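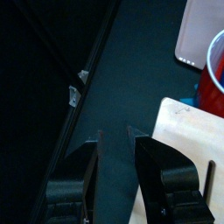
**What's the best way to sort the small stuff that ends up all over the workbench?**

Give every sort of thing its own small container, keep the ones you use each week out on top, and put the rest in a box with a knob or a handle so you'll open it without thinking.

I get asked that one a lot, so I've put it up the top where people can find it (this page has had 3,259 visits, which for a page about tins is pretty good going!). The rest is a bit of a ramble in no particular order. I add to it when I learn something and take things out when Solange tells me they're wrong.

## Tins

I love a small metal tin with a wire handle. You can hang it off a hook, carry it out to the back fence with a handful of staples in it, and rinse it under the garden tap when you're done. The op shops near me usually have them in the bric-a-brac tub for a dollar or two.

Before you use a second-hand one, run a finger (carefully!) around the inside of the rim. A nicely rolled rim is what you're after. If it's a raw edge, go over it with fine wet-and-dry paper until it stops catching. Then check where the handle goes in on each side. If the wire has worked loose, bend the ends back in with long-nose pliers, a little at a time, swapping sides as you go or you'll end up with a handle that sits crooked forever. I have one like that and it annoys me every morning.

Don't fill them to the top with screws. They get far heavier than you'd reckon, and a thin handle will cut into your fingers halfway down the driveway. Half full is plenty.

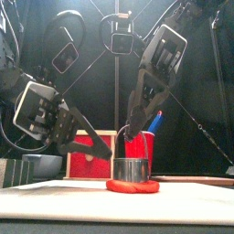

The other thing with tins is the noise and the scratching. Metal on a nice white benchtop leaves those grey marks that look like pencil and take ages to shift (bicarb and a damp cloth, small circles, be patient). What I do now is twist an old tea towel or cleaning cloth into a rope, coil it into a ring and plonk the tin in the middle. It takes ten seconds and the tin won't go skating off when you're picking through it for the one washer you need. Any thick soft cloth will do. Thin ones go flat and you have to keep plumping them up.

When the cloth gets grubby, untwist it, give it a good shake outside and chuck it in with the work clothes. Please shake it first. I once put a cloth full of panel pins through the machine and Raíssa still brings it up.

## Plastic cups

Plastic picnic cups are brilliant for the odds and ends of one job: the bits from the lamp you're fixing, the screws off the cupboard door, whatever. One job, one cup. I write on a strip of masking tape with a texta and stick it on the side, and it peels off clean if you do it within a few weeks. Leave it over summer and you'll be at it with eucalyptus oil.

Bright colours are better than clear. You can find a bright cup in a messy shed from the doorway, and you're less likely to bump it over with your elbow.

Keep them away from turps and thinners. Some plastics cope and some go soft, and I don't trust myself to know which is which.

## Boxes

For anything you'd like out of sight, a small box with a decent knob beats a lidded tub every time. I can open a knob with sawdusty hands and a pencil in my teeth.

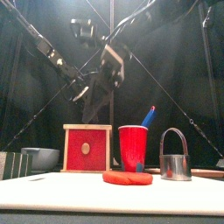 *Red box with the round tan knob, and a red cup beside it.*

If you're making or doing up a box, a frame of light wood strips around a coloured panel looks smart and hides a multitude of sins at the edges. Cut the two long strips first, dry fit the lot, and only then reach for the glue. Sparkly or textured facings look great but they hold dust like you wouldn't believe, so keep an old soft paintbrush handy and go over them before you wipe. Wiping first just pushes it in.

A base a touch wider than the box is worth doing as well. It gives you a bit to hold down with your other hand.

Knobs come loose. All of them do, sooner or later. A dab of clear nail polish on the thread holds for ages and still lets you undo it when you change your mind about the colour.

## Brackets and offcuts

Small metal brackets get a tin of their own, with their screws taped to them. I tape them flat, screws side by side, and fold the end of the tape over so there's a tab to pull. Dirceu keeps his in envelopes and says it's neater, and it is, but mine I can find in the dark.

Pale unpainted boards mark if you so much as look at them. Stand them on edge somewhere dry, and rub off fingerprints with 240 grit, going with the grain, before any oil goes on.

I still haven't found a good way to store cup hooks. They tangle in a tin and poke through a bag. If you've got one that works, leave it in the comments and I'll try it out.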